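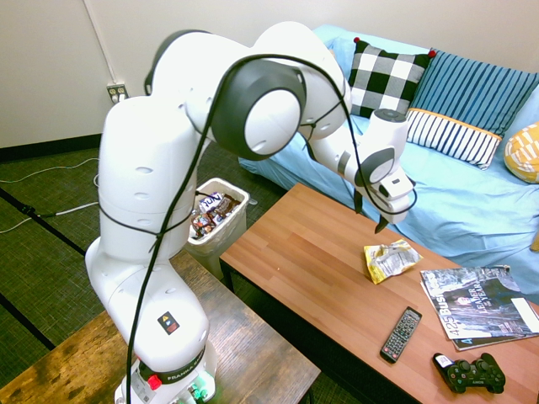
Good morning, and thank you to the Oririne Housing Association for the invitation to speak at its annual meeting. My subject is the shared common room: how it is furnished, who decides, and what a landlord owes to the residents who use it. The remarks apply mainly to buildings for older tenants, although much of what follows was learned in mixed-age buildings as well. Consider the wooden coffee table. It is usually the first item ordered for a common room and the last one discussed, and it settles a good deal about the room before anyone has sat down in it. I will come back to it under the heading of heights.

(Pause. Confirm that people at the back can hear.)

Let me begin with the background. The Mabula Court building opened its ground-floor common room in June, after two years of planning. The room serves 99 apartments. Our office was asked to advise on furniture, lighting and house rules, and to report back to the tenants' council after the first season. Erick Mollel led the work on site. Revathi Raju carried out the interviews. The written report is dated 22nd August and is available from the front desk on request.

The tenants' council gave us one instruction, and I will read it as written: "We want a room that people stay in." The previous common room, on the second floor, had been used chiefly as a way through to the laundry. Residents sat there while a cycle finished and then went home.

First heading: seating.

Most common rooms are furnished from a catalog, in matching sets, and the sets are placed against the walls. This keeps the middle of the floor clear, and it also means that two people who wish to talk must turn sideways to do so. At Mabula Court we asked for armchairs with firm seats and proper arms, placed in groups of four, with two chairs left loose so that a group could grow. Residents moved them within the first week. We had expected this and had asked the cleaning contractor to leave chairs where they were found.

Several residents objected to the firm seats. Their objection is recorded in the report and I do not wish to wave it away. A firm seat is easier to rise from. It is less pleasant after an hour. We now recommend a mix, with the softer chairs clearly different in color so that a person with a bad hip can tell them apart from the doorway.

Second heading: heights.

I said I would return to tables. A low table suits a person who is leaning back and has good knees. It suits almost no one who is lifting a full cup with a weak wrist. Atieno Kombo, the occupational therapist who reviewed our plans, asked us to raise at least half of the tables to the level of the chair arms. We did so. The low ones were kept for newspapers, puzzles and visiting grandchildren, and they are well used for all of that. Corners should be rounded, and the surface should contrast with the floor covering. Glass tops should be avoided.

Please note that raised tables cost more. The supplier, Mandent, charged an additional fee for the longer legs, and delivery took a month longer than for the standard stock. Associations working toward a fixed opening date should place this order first.

(If time is short, go directly to the fourth heading.)

Third heading: light and sound.

The architect's plan called for ceiling panels throughout. The tenants' council asked for lamps. The outcome was both, on separate switches, and the switches are labeled in large type. In the evening the panels are generally off. We suggest that any association planning a new room budget for outlets in the floor, as lamp cords across a walkway are the most common fault found in our safety visits.

As for sound, a hard floor is simple to clean and very tiring to talk over. Curtains help a little. Upholstery helps more. A single large rug with its edges fixed down would help most of all, but the insurer at Mabula Court declined to approve one, and we did not press the matter. Members who have succeeded in obtaining such approval are asked to write to our office — we would be glad to see the wording.

Fourth heading: rules.

The draft rules ran to 23 items. Eun-ji Na, who chairs the tenants' council, returned them with most of the items struck out. The version now posted beside the door has six. It covers opening hours, noise after nine in the evening, private bookings, food, pets and the television. The television rule is the longest. I will not read it aloud.

Private bookings deserve a word. A family may reserve half of the room for a birthday or a memorial, but never the whole of it. This was the tenants' own decision. In our earlier work at Pultomstead, where whole-room bookings were allowed, regular users stopped coming on weekends and some did not return.

Fifth heading: cost and upkeep.

The furniture budget at Mabula Court was set at some 300 dollars per apartment, spread over the life of the lease. I would ask you to look less at that figure than at the line beneath it in your handout, which is upkeep. A room of this kind needs one named member of staff, a small repair fund that can be spent without a second signature, and a walk-through every quarter with at least two residents present. Where no one is named, loose chair arms stay loose.

Elibariki Mwaipopo, of our finance section, has prepared a one-page worksheet for associations that wish to estimate these costs. Copies are on the side table. Please take one per association, as the print run was short.

Before I take questions, three points of correction to the printed program. The session title should read "Common Rooms," in the plural. The visit to Mabula Court leaves from the north entrance. Lunch follows the visit and does not precede it.

(Take questions. Repeat each question before answering. Refer all questions on rent policy to the chair.)

Contact: Office of Resident Services, Oririne Housing Association | © Office of Resident Services. All rights reserved. | Back to top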